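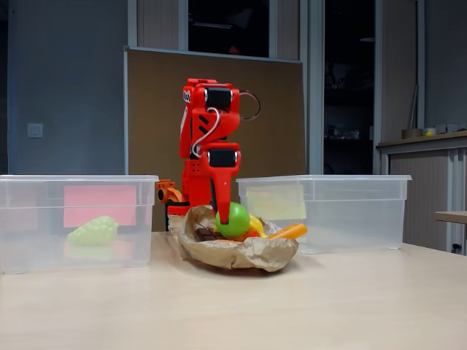
Category: Software / Planning and Control

Print this article | E-mail this article

The software that learns to wait

27 February 2020

Trilok Kandpal does not like to speak about the arm. When visitors come to the second floor of the Kesberg building they always ask first about the arm, how many motors it has, how much it can lift, and he answers politely and then moves the talk to the screen beside it. "The arm is a cheap arm," he says. "It bends, the joints have some play, the gripper is simple. I chose it for this. If the planner works only on an expensive arm, then I have learnt something about the arm and very little about the planner."

The planner is called Habte. It is a piece of software which decides, many times in a second, what a small robot should do next when it must take things from one place and sort them into others. The sorting at Kesberg is done with toy food, a paper bag and two clear plastic bins, one with a pink sign and one with a yellow note. The arm takes a thing from the bag and Habte must choose a bin for it. In the bag one finds a banana, a bar of chocolate, a green ball and other things of this kind, lying one against the other.

I asked him why a bag, when most of the demonstrations I have seen use a flat table. He thought for some time before he answered.

"On a flat table every object is by itself, and you can plan the whole job before you start. You make a list, you follow the list. In a bag the objects touch. You pull one and two others move. The paper moves also. So the list is wrong after the first step, and I wanted a problem where the list is always wrong."

The first version of Habte did make a list. Kandpal wrote it with his colleague Lalit Dhillon, who came to the group from a company that made software for parcel sorting. It looked once, planned everything and then carried out the plan with its eyes closed, as Dhillon puts it. It did well with two objects and badly with five. The second version looked again after every object, and this was better, but it had a new fault. Each time it looked, it changed its mind.

"You would see the gripper go towards the banana, stop, go towards the ball, stop, and return to the banana," Dhillon told me. "It was like somebody in front of a shop window. Both choices were good, the scores were almost the same, and a little noise from the camera was enough to turn the decision."

Their answer was to give the planner a kind of patience. When Habte has chosen an object it keeps the choice, unless another one becomes better by a clear margin. The margin is not fixed. It is large when the gripper is already near to its target and small when the gripper is still far away and a change costs little. Kandpal showed me the part of the code where this is done, and it is shorter than I expected, 13 lines with the comments. He said that the first form of it was 216 lines and that he is more proud of what he took out.

There was a second problem, and it was one of control. A finger that goes down on a round object can slide off, or it can push the object deeper among the others. The cheap motors report their position quite well but their force only poorly. In August the two men spent most of the month trying to estimate the force from the difference between where the joint was told to be and where it was. The values were full of noise. Dhillon wanted to buy a sensor. Kandpal did not.

"We had a disagreement, a friendly one," says Dhillon. "My opinion was that we lose weeks to save a small sum of money. His opinion was that a sensor hides the problem. I still think I was a little bit right."

In the end they accepted the poor signal and asked less of it. Habte does not try to know how hard the finger presses. It asks only whether contact has been made, yes or no, and it waits for three readings which agree. If they do not agree it lifts the finger and tries from a different angle. This makes the robot slow. One object takes 9 seconds when things go well, and Kandpal told me this number before I had asked for it.

Is that not too slow for any real use? "For a warehouse, yes, it is too slow," he said. "But I did not promise a warehouse. Speed you can get back later. If the decisions are bad, then speed only gives you bad decisions sooner."

To test the changes they use a second program, Uvier, which records each attempt and plays it back against a new version of the planner. The recorded images go in, the new decisions come out, and the places where old and new do not agree are marked in a table. Uvier holds 1,000 attempts at present. A replay cannot tell what would have happened after a different decision, because the objects in the recording will move only as they moved that day. Kandpal is strict on this point. A replay shows him where to look, he says, and after that he must go to the table and fill the bag again with his hands.

He fills it many times in a day. I watched him do it while we spoke, and I noticed that he does not place the things carefully. He drops them in and shakes the bag once. Dhillon, he says, used to arrange them without knowing it, always the long objects to the side, and for some weeks the results looked better than they were. Now the rule is that one of them fills the bag and the other one starts the run.

The group at Arnville, with whom they share the code, would like to use Habte with an arm that moves on a rail. Kandpal is willing but he has doubts about the margin, which was tuned for an arm that stands in one place. "Near and far mean something different when the base can travel," he said. "They should measure first. I have written to them that they should measure first, and they answered very kindly that they have a deadline."

Before I left I asked what he would change if he could start again. He said the names of the variables. Then he said that he would have written Uvier before Habte, and that he had spent the first half year remembering failures when he could have been recording them. Dhillon, from the other desk, said that he had proposed exactly this, and Kandpal agreed that he had.

Print this article | E-mail this article

Related items
- Replaying old runs: what a log can and cannot tell you
- Arnville group opens its motion code to outside users
- Noisy joints, useful signals: contact detection on low-cost motors
- When should a planner change its mind?
- Letters: more on testing with toy objects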